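The Sorting Table

Tahmineh Pakzad closed the shop at six and left the lights on in the back. The bins under the counter had to be sorted before morning. Kermani Hardware sold pegs, spacers and short bars by the piece, and customers who changed their minds dropped them wherever their hands happened to be. By the end of a Saturday there were blue ones in with the red and long ones in with the short.

Katov was already sitting at her desk with his laptop open. He had driven up from Istmont, 145 miles, and had eaten a sandwich in the car. There was mustard on his cuff.

"It's the same job you do," he said. "Small pieces on a table. Pick one up, put it where it goes."

"How long does it take?"

"Let me show you first."

She pulled over the step stool and sat down. She had agreed to this in August, on the phone, while a man was waiting to have a key cut. Skumov made the arms and Katov sold them, or would sell them once there was something to sell. For now he went around to shops with the software and asked the owners what they thought. She had told him she thought her nephew did it for pizza. Her nephew had since gone off to college.

"So this isn't a real room," she said.

"No, it's a simulation. The arm practices in there, and it can't hurt anything."

"Somebody went to a lot of trouble over the floor."

He looked at the floor as if for the first time. "I guess they did," he said.

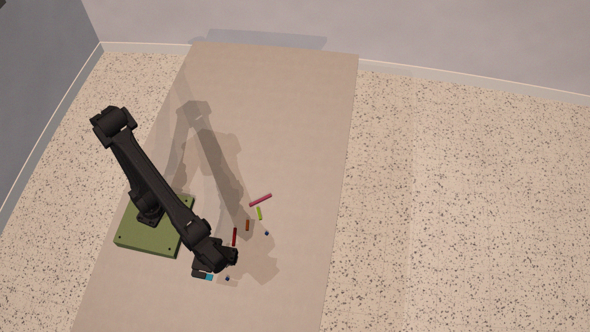
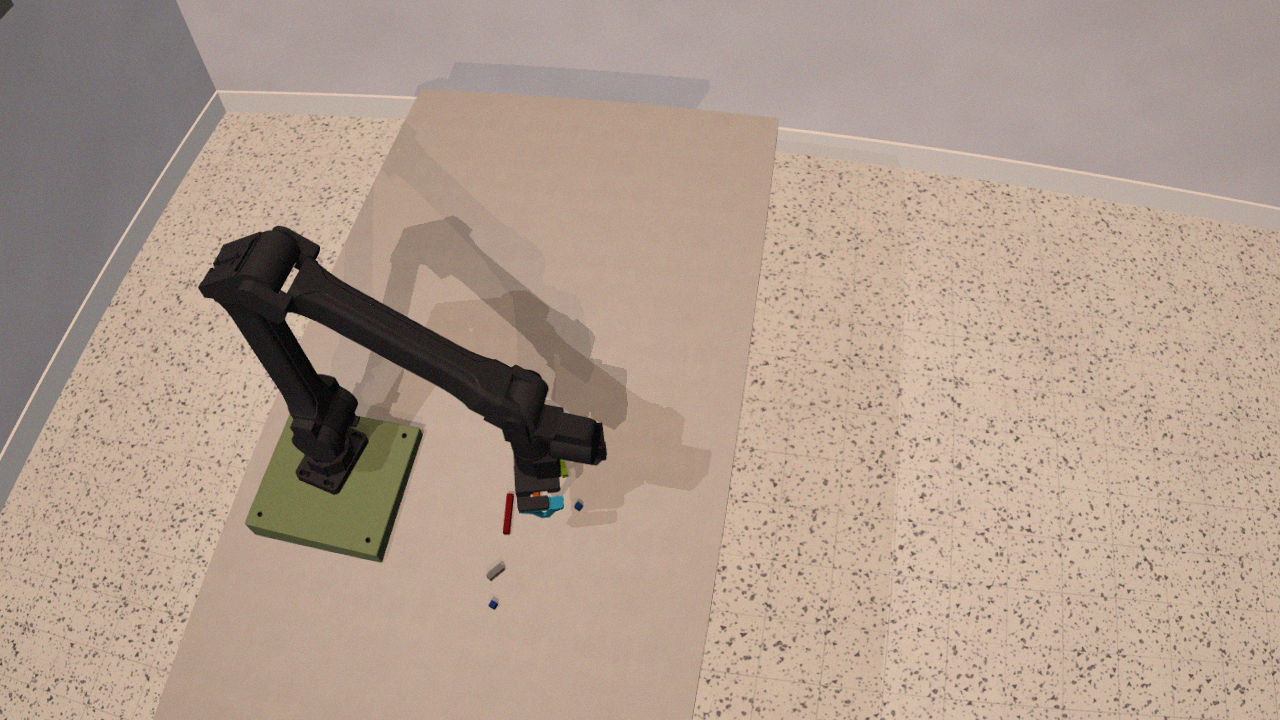
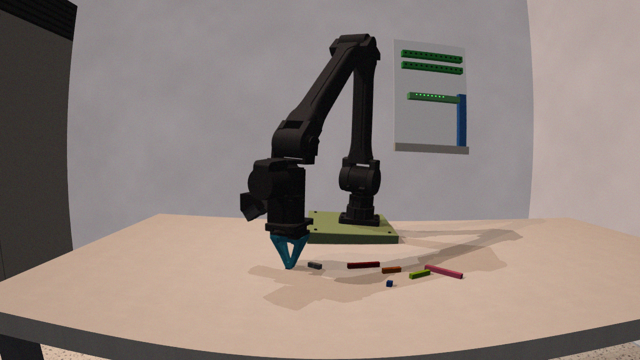

The black arm on its green plate, with the small colored pieces on the practice table.

Katov let it run. Tahmineh watched the arm come down toward the table, stop, and come down a little more. It went for the blue cube and closed on nothing. It went back up and thought about it, or did whatever it did in place of thinking. On the next try the cube slid away from the fingers and came to rest against a red bar.

"It wants to get the angle right," Katov said.

"It's a cube."

"Small things are hard. The long ones go better." He moved something with the touchpad. "It did 316 tries overnight. I have the sheet here."

He handed her the sheet. It had a column for the try, a column for the piece and a column that said yes or no. She ran her finger down the last one the way she did with invoices. There were plenty of yeses, more than she had expected from watching, and then a long run of noes in the middle of page two.

"What happened here?"

"A piece fell off the edge. It kept reaching for it."

"All that time?"

"Until I stopped it. I was asleep for most of that."

She gave the sheet back and got up. The first bin was the heavy one, so she slid it out with her foot and tipped it onto the workbench. She sorted with both hands, left for the pegs and right for everything else, and she didn't look at the bars at all because she knew them by weight. Katov turned his chair around. After a minute he took out his phone and asked if he could time her. She said he could if he swept up afterward.

She finished the bin in just under four minutes. One spacer had a crack in it and she put that in her apron pocket.

"How did you know about that one?" he said.

"It clicked."

He wrote this down. She could see him trying to decide what column it would go in.

On the laptop the arm was still working. It had hold of something now – a bar, one of the longer ones – and it carried the bar across the table very slowly and very steadily, its shadow going along underneath. Tahmineh stopped with her hands in the second bin. The arm lowered the bar, opened its fingers and rose. The bar stayed where it was.

"That's a yes," Katov said.

"Is that where it goes?"

He leaned in to check. "It's close."

She asked what one would cost, a real one, and he told her. She asked what it would cost to have somebody come out when it got stuck reaching for the floor. He said they were still working on that part. There would be a number to call.

"I could put you on the list for the trial," he said. "It's free for 30 days. You'd have to clear that end of the bench."

She looked at that end of the bench. It held the paint shaker, a box of hinges and her nephew's old radio, which still worked if the antenna was leaned against the pipe.

"Would it run at night?"

"That's when most people would run it."

"With the lights off?"

"It needs the lights."

She thought about the electric bill and then about Saturdays. She moved the hinges onto the floor and stood there with her hand on the radio.

"The broom's behind the door," she told him, and pulled out the third bin.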